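3. How the Hunitthorpe sightings were written down

I came to the Hunitthorpe lights through the paperwork, which is probably the least exciting way to come to them. Siiri Toivonen had already copied most of the report forms when I joined her, and she warned me that the handwriting alone would take a month (it took two).
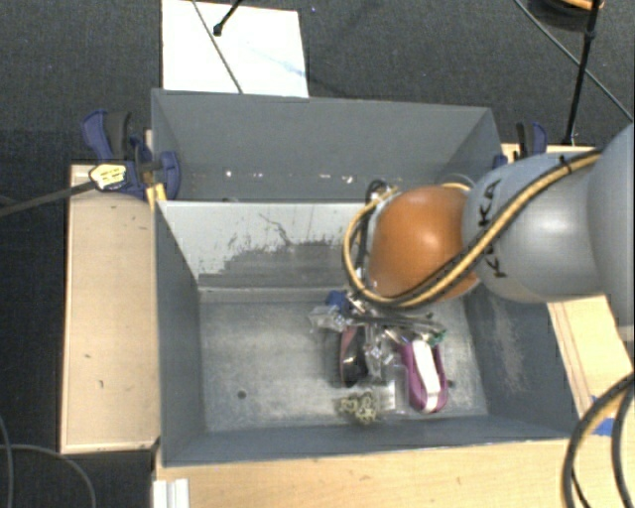

Figure 1. KUKA arm over a grey metal bin set between light wooden boards.

What we have is 83 forms, all filled in by people who rang the local sky-watching group, Clellen, and were sent a sheet in the post. The sheet asks for the time, the direction, the colour of the light and whether anyone else saw it. Then there's a big empty box marked "In your own words", and that box is where I've spent most of my time!

The group's own summary says the witnesses agree with each other very closely. I wanted that to be true, I really did, but when I read the forms side by side I couldn't get there. Of the 83, only 35 give a direction at all, and several of those give a landmark where a compass point was asked for. "Over towards the Tomić place" comes up again and again. That's fine if you know which side of the Tomić farm the writer was standing on, and mostly we don't.

The times are better. People tended to look at a clock, or they remembered what they were doing (letting the dog out, coming off a late shift), and the busiest spell in March falls fairly neatly between nine and eleven at night. Vilho Keskinen, who ran the group in those years, took this as a sign that the lights kept to a timetable. I'd be more careful. It's also when people in Hunitthorpe were awake, outdoors and in the dark all at once, and I can't see a way of pulling those two things apart with the forms we've got.

Then there's the matter of the second sheet. Five witnesses were visited at home by Keskinen and Ulla Leinonen and filled in the form again, and in every one of those cases the second version is longer and closer to the group's favourite story of a slow, silent triangle. One man's "bright light, maybe two" grew into three lights with a dark shape between them. I don't think anybody was fibbing. Shoshana Brannigan has suggested to me that the visitors brought their sketches along, and a note in Leinonen's diary does mention "showing the drawings", though she doesn't say to whom or at what point in the chat.

For the rest of this paper I've used the first sheets only. The second ones are kept apart and I come back to them in section 5, together with the letters Lauri Kallio sent to the group after he left it.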